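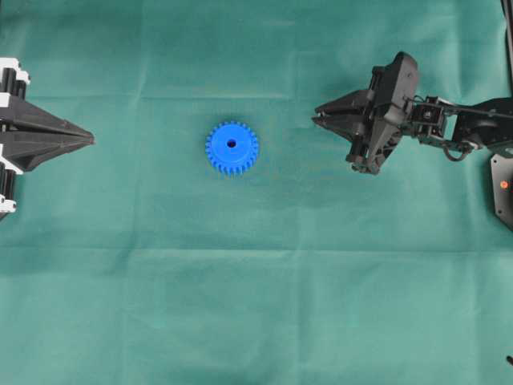 Meter exchange, Gallach zone: results and changes to the removal procedure

The domestic meter exchange in the Gallach zone closed at the end of October. The plan covered up to 3,000 meters. Of these, 2,870 were removed, bench tested and logged. The remainder are behind locked gates, under paving, or on services with a stop valve that would not close. They stay on the open list and will be worked as access is arranged.

All meters in the zone are single-jet, dry-register units from the same supply contract. Water turns an impeller in the wet chamber. A magnetic coupling passes the rotation through a sealed plate to the register, where a train of small plastic gears steps it down to the number wheels. Nothing in the register should ever get wet. In practice, lid seals harden, condensation forms in the pit, and dirt gets in wherever the lid has been left open.

Each removed meter was run on the Pastum bench at three flow rates: high, transitional and low. The high rate approximates a garden hose fully open. The low rate approximates a toilet valve that does not seat, and that is where an old meter usually falls behind. Volume was compared against the weigh tank and the error recorded as a percentage of actual volume.

At the high and transitional rates there is little to report. Most units stayed within limits and the errors were spread on both sides of zero. At the low rate, 1,946 meters were within limits. Nearly all of the rest read under, and a small group did not register any flow. Under-reading of this kind appears in the zone balance as leakage. Part of what the night line has been showing as loss in Gallach is therefore water that was delivered and not billed. The balance for the zone will be recalculated with the new meters in place once a full winter of night readings is available.

Under-reading at low flow had two main causes. The first was scale and fine sand at the impeller pivot, found mostly on streets fed from the old Wuris main. The second was drag in the register. Registers with drag turned freely at high flow, when the coupling had torque to spare, and slipped or stalled at the low rate. When opened, these showed dirt packed between the teeth, dried lubricant on the spindles, or both. Broken teeth were rare. Where a tooth was missing, it was usually on the first reduction gear, the fastest in the train.

Bench staff should note that a register can pass a hand-spin check and still stall at low flow. The hand-spin check has been dropped from the form. It was taking time at the bench and gave no usable result.
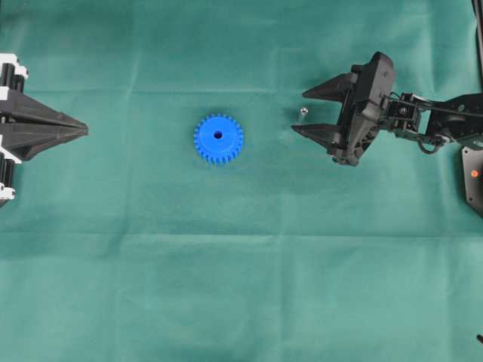

Chiến Đào wrote in after the last issue to ask whether meters should be drained before transport, as some crews were doing this and others were capping them full. In his view the two groups cannot be compared at low flow, and a drained meter that sits in a van for a week will look worse than it did in service.

The point is accepted. When a scaled meter dries out, the deposit at the pivot hardens and the starting flow goes up. From the next zone onward, all meters are to be capped full at both ends and kept upright. The log for Gallach does not record which units were drained, so no correction can be made to the results already entered. They should be read as the worst case for low-flow error.

The revised removal sequence is as follows.

Read the register before touching the meter and enter the reading with the serial number. Close the stop valve and open a tap inside the property to release pressure. If the valve does not hold, stop and tag the service for valve replacement. Do not freeze the line for a meter exchange.

Loosen the outlet nut first, then the inlet. Support the meter by the body and keep hands off the lid. Cap the outlet, tilt the inlet up, top off with clean water from the can and cap the inlet. Wipe the body dry and attach the label to the body, not to the lid. Labels on lids were lost in several crates when lids were swapped or broken in handling.

Flush the service into a bucket before fitting the new meter. Fit new washers at both ends and discard the old ones even if they look sound. Check the flow arrow. Open the stop valve slowly, and confirm that the register moves with one tap open and stops with all taps closed. If it keeps moving with all taps closed, tell the customer there is a leak on the property side and leave the yellow card.

Bring crates to the bench by 4 p.m. for testing the next morning. Crates received later go to the following test day. Meters must not be left in an unheated van overnight once frost is forecast.
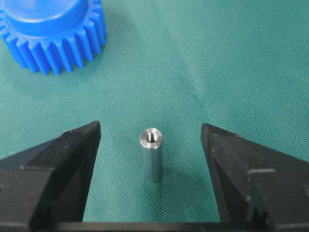
Blue plastic spur gear with raised hub.

Registers that fail at the low rate are no longer being cleaned and returned to stock. The trial of cleaned registers at the Hà depot was stopped after the second round, when units that had passed after cleaning drifted out of limits again. Solvent residue on the spindles is the likely cause, though this has not been confirmed. Bodies with sound threads will still be kept for training. Registers go to the plastics bin after the magnet has been pulled and placed in the separate tray. The recycler rejects mixed loads.

A note on spares. The new meters use a different coupling, and old registers will not drive from it even though the lid ring fits. Two were fitted this way in Gallach and read zero until the first billing check found them. Old registers should be removed from vans before the next zone starts. Please check the door pockets as well as the racks.

The next zone is Wuris, lower side first. Expect more sand than in Gallach. Extra flushing time has been added to the job sheets for all services off the old main, and strainers will be issued with the meters. The strainer goes on the inlet side with the mesh pointing upstream. Record on the sheet whether one was fitted. Billing needs this for the follow-up visits, when strainers will be pulled and cleaned.

Corrections to the Gallach log should be sent to the bench before the balance is rerun. Use the serial number, not the street address.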